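Sunday thread, 29 Apr 2018. I have spent the week comparing two gripper controllers and I have opinions. None of them are flattering to me.

1/ The contenders. Pikden: cheap, ships with a manual in which page 13 appears twice and page 14 not at all. Lumance: costs $1,405 more, ships with a manual so good I read it in bed. Same fingers, same wrists, same buns.

2/ Yes, buns. Foam blocks forgive everything. A bun tells on you.
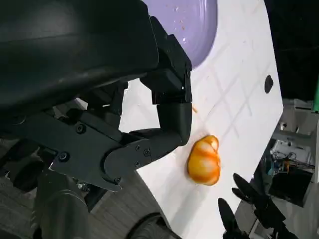
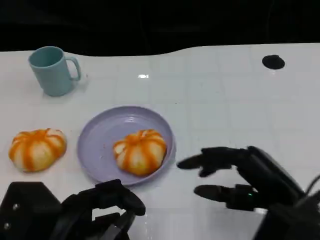 White table, black fingers, baked goods or something like them. My mother asks what I do all day.

3/ The task: get a bun by its sides, lift, put it on the plate, let go. Toddlers do this. Toddlers also throw the plate, so I'm calling it even.

4/ Pikden first. It has a force setting from 0 to 800. Units? The manual says "units." Anything under 130 and the fingers sort of pat the bun, like you'd pat a coworker you don't know very well.

5/ At 131 it's a stress ball. I went back and forth across that line for most of Tuesday. There is no 130.5. I asked.

6/ Lumance does the same grip with a nice smooth ramp. Lovely. It also wants to home both hands every single time you change a parameter. Open, close, open, close. Like being applauded by someone who hates you.

7/ Abrehet Derese, who sits across from me and has been right about everything since she started, looked over on day one and said "your problem is the camera." I said it was the controller. Please hold on to this information.

8/ Wrist camera notes. Great when you're a hand's width away. Any closer and your own finger is the biggest thing in the picture, and it's black, and so is the other finger.

9/ Head camera notes. Sees the whole table, which sounds great until you need to know how far the fingertip is from the crust. It will tell you. It will be off by one fingertip.

10/ So I tried both feeds together. The Goel driver handles two cameras fine as long as you start them in the right order. The right order is whichever one you didn't pick.

11/ With both cameras synced, Pikden got a lot better. The cheap one. With no change to the force setting. It had been squeezing late because the picture was late.

12/ Abrehet did not say anything. She just rolled her chair a little closer so I could see her not saying it.

13/ Where I've landed: Lumance for soft stuff, Pikden for mugs and anything else that can take a joke. Keep the wrist camera on for the last bit and let the head camera do the rest.

14/ Several people have asked about Tosex. The demo unit is still in customs. I've been told "early in the week" by a man who didn't say which week.

15/ Still to do: grip on the mug handle, same two controllers, both cameras. I've already asked Abrehet what my problem is going to be. She says the cable.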